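4.3 Setting up the table

Read this section before unpacking the underframe. The instructions apply to the Carlow table in both lengths. Where a step applies only to the longer table, this is stated at the start of the step.

4.3.1 Choosing a position

Place the table on a level floor. Hard floors and low-pile carpet are both suitable. On deep-pile carpet the feet will settle during the first days of use, and the leveling procedure in 4.3.3 should be repeated after one week.

Leave at least 400 mm between the long edge of the table and any wall or cabinet. Where chairs will be used on that side, leave 1000 mm. Do not place the table over a floor outlet unless the outlet has a flush cover.

CAUTION: Keep the table top at least 300 mm from radiators and heating vents. Continued heat on one side will cause the top to bow, and damage of this kind is not covered by the Rernance warranty.

4.3.2 Attaching the underframe

Two persons are required for this procedure.

1. Lay the packing blanket on the floor and place the top on it, face down. Check that there is no grit or loose hardware under the blanket.

2. Set the underframe on the top so that the stamped arrow on the crossbar points to the edge with the cable opening.

3. Insert all screws by hand and turn each one until it just holds. Do not tighten any screw until all are in place.

4. Longer table only: fit the center brace between the two crossbars. The brace will not seat if the corner screws have already been tightened. If this has happened, loosen them by one full turn and try again.

5. Tighten the screws with the hex key provided, working from corner to opposite corner.

6. Lift the table clear of the floor and turn it upright. Do not roll it over on two legs.

NOTE: A power driver must not be used for step 5. The threaded inserts are set into the top from below and can be pulled out by excess force. Replacement inserts are supplied by the Borkport parts office in packs of 15 only.

4.3.3 Leveling

1. Place a spirit level along the long edge of the top, then across the short edge.

2. Turn the adjusting foot at the lowest corner counterclockwise to raise it. Make small changes and check the level again after each one.

3. Press down on each corner in turn. If the table rocks, lower the foot diagonally opposite the loose corner until all four feet are in firm contact with the floor.

4. Tighten the lock nut on each foot.

Feet should not be extended beyond the red line on the thread. If more height is needed, order the Sjöberg extension foot, which fits all Carlow frames made with a round leg.

4.3.4 Cables and the cable opening

Cables for equipment that stays on the table should be passed through the opening in the top and secured to the tray beneath it. Fit the grommet before passing any cable through. Equipment used only for short periods may be connected over the table edge, provided the cable does not cross a walkway.

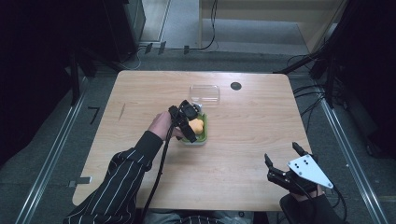
The load on the cable tray must not exceed the figure printed on its label. Power strips are to be fixed with the two straps supplied and must not rest loose in the tray. Leave enough slack for the table to be moved a short distance without pulling on the wall outlet.

4.3.5 Care of the surface

Wipe the top with a soft, damp cloth and dry it at once. A mild dish soap may be used for grease. Do not use scouring pads, bleach or polish containing silicone.

Light scuff marks can often be removed with a white eraser – test it first on the underside of the top. Deeper scratches should be left alone until the surface has been inspected, as home repair kits may change the color of the finish.

Check all underframe screws after the first month and once a year from then on. If a screw will not stay tight, stop using the table and refer to section 7, Spare Parts and Service.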